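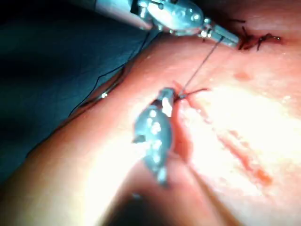 Subject: Re: Suturing module, student robotics project
From: Sanovetti Program Office
To: Plindach student list
Date: February 2019

The Program Office has received the message quoted below and replies to the full list, as the same points have been raised by more than one team.

> Our team has read the handbook for the Grarnetti project and
> would like two matters confirmed before we register. Does the
> assessment cover knot tying as well as needle passing? And may
> a team that works mainly on software send in tracking results
> in place of a suturing record?

1. Scope of the assessment. Knot tying is included. Each team is to complete 4 interrupted stitches along a single incision line with two instruments. Assessors will look at the spacing of the stitches, the length of the thread tails and the handling of the suture between the jaws. Pulling on the tissue to tighten a knot will lose marks.

2. Software teams. Tracking results may be submitted in place of a suturing record. Teams choosing this route will work from the Ene set, which holds 183 short clips and 1,051 labeled still views. Labels are required for the jaws, the wrist and the thread. Where glare washes out the tissue, or a shaft is out of focus, the region should be marked as uncertain – please do not guess at an outline.

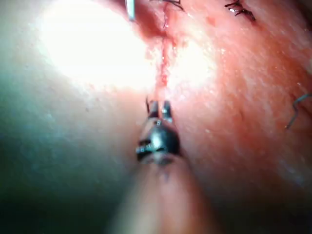
3. Registration and bench time. The project accepts 24 students this term. Registration forms must carry the signature of a faculty adviser and be returned to the Program Office. Bench time is assigned after registration closes, and requests made by individual students outside their team cannot be considered.

4. Final reports. Reports are due in July and should be submitted as one file per team. Late reports will be read but not graded.

Further questions may be sent to this list. Questions that concern a single student's standing should be sent to the Program Office directly.

Program Office, Sanovetti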